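Plumgate Pleating Project - call for makers, menders and total beginners

Apply by 12 October 2023
Where: Plumgate, 151 Harb Street, upstairs over the old dye shop
Places: 11
Pay: $500 per person, plus materials

Quick version first. We're making one very long pleated cloth for the big front windows at Plumgate and we need people to fold it, stitch it, steam it and argue over it. The finished piece is called Sterkora and goes up in February. You don't need to have pleated anything before. You do need to be OK with ironing. A lot of ironing.

Who's running it

Munther Rizk is leading the making side. Spent most of his working life on stage costumes, ruffs and collars and those awful accordion capes, and can fold card molds without measuring. Afaf Akl (me, writing this in a rush between classes) does dyeing, the schedule, the phone and the tea. Write to either of us, we read the same inbox.

What you'd be doing

Cutting and hemming lengths of cloth. Folding and scoring paper molds. Loading cloth into the molds, tying them up, steaming, letting them cool all the way before anyone peeks. Hand tacking the folds that won't hold. Dyeing, mostly grays and one brown we haven't settled on. Keeping notes so the next length matches the last one, or doesnt match it on purpose.

Everybody gets a section to design. Your section, your folds, your name on the label by the door. The only rule is that it has to join up with the sections next to it, so you will have to talk to your neighbors.

What kind of folds

Any kind. Knife pleats, box pleats, cartridge pleats, smocking, tucks, crumple and tie. We're using Clenine for the base cloth, a midweight that holds a crease after steaming but still drapes. Samples can be picked up from the table at the top of the stairs. Take a piece home, be mean to it, see what it does. 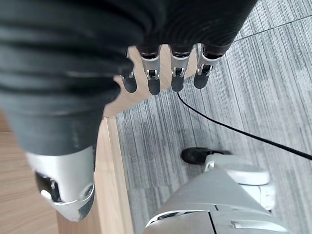

Scale is what we want you to think about for your proposal. Most people who are new to this pick one width of fold and stick with it the whole way, and from across the street it just goes flat and you may as well have hung a blind. Go deep somewhere, then shallow. Let the spacing drift. The charcoal ribs in the photo do it pretty well - deep, rounded folds on the left and then much finer and closer together as you go right, with lighter gray along the tops and dark down in the grooves, so you get shading out of one matte color. Try that in paper before you try it in cloth. Paper is cheap and you can write on it.

Also think about the light. The windows get sun in the morning and streetlight at night and the same fold looks like two different things. Come by at both times if you can.

Who we're looking for

People who like slow work with their hands. Sewers, quilters, knitters who want a break from knitting, upholstery people, box makers, paper folders, retired alteration folks (please!), students. If you've only ever hemmed pants with tape, that's fine too, say so in your note and we'll seat you next to someone patient.

You should be 18 or over because of the steamer and the dye pots. You should be able to come to most sessions. Missing one is fine, missing a whole run of them isn't fair on whoever has the section next to yours.

We'd really like to hear from people who live or work near Harb Street. Not a requirement. But you're the ones who'll be walking past it all winter.

Time

Sessions are 2 hours, evenings. There's one daytime session a week for people who work nights or have kids in school, tell us if that's the one you need. Exact calendar goes out with the acceptance emails. Hanging happens in February and we'll want as many hands as we can get for that, ladders are for Munther and anyone he trusts.

Money

$500 each, half at the start and half when your section is done. We know that isn't a wage for this many hours. It's what we have and everybody gets the same amount, Munther and me included. Cloth, thread, card, dye and gloves are all on us. Bus fare can be paid back, keep your tickets. If you'd need help with child care to take part, put it in your note and we'll see what we can do, no promises but we have a little set aside.

The room

One flight of stairs at the front, a freight elevator at the back that works fine if you hold the button down. Tell us ahead and one of us will meet you at the loading door. Big tables, two heights. Good lamps. It gets warm with the steamer going and then cold as soon as it's off, so layers. Bathroom is on the same floor. There's a kettle and a small fridge. No nuts please, one of us is badly allergic.

Wear things you don't love. The brown gets everywhere.

How to apply

Send us:
Your name and how to reach you
A short note, half a page is plenty, on what you make or what you'd like to learn
A fold. One. Paper or cloth, no bigger than a dinner plate. Drop it off or mail it, or send a photo if getting here is hard
Evening or daytime sessions
Anything we should know about access, allergies, hands, eyes, backs

No resume. No portfolio. Please don't send a long artist statement, I will not get to the end of it.

The fold doesn't have to be neat. We want to see what you got interested in. Munther picked his last apprentice off a crumpled lunch bag.

Mail or drop off to Plumgate, 151 Harb Street, marked Sterkora on the outside so it doesn't end up with the electric bill. The mail slot is narrow - if your fold is a tall one, ring the side bell or leave it in the crate just inside the door.

What happens next

We read everything together and write back to everyone, yes or no. If it's a yes we'll ask you in for a cup of tea and a look at the windows before you commit. If we have more good people than places we'll start a list for hanging week and for the open evenings, so say if you'd want to be on that.

Folds get returned if you put your address on the back. Otherwise they go up on the wall by the stairs, we're hoping to fill it.

Questions

Call the studio and let it ring, the phone is at the far end of the room. Or come up and find us, door's open most afternoons. If the steamer is hissing wait a second before you say hi to Munther, he'll have his hands full.

Afaf Akl
for Plumgate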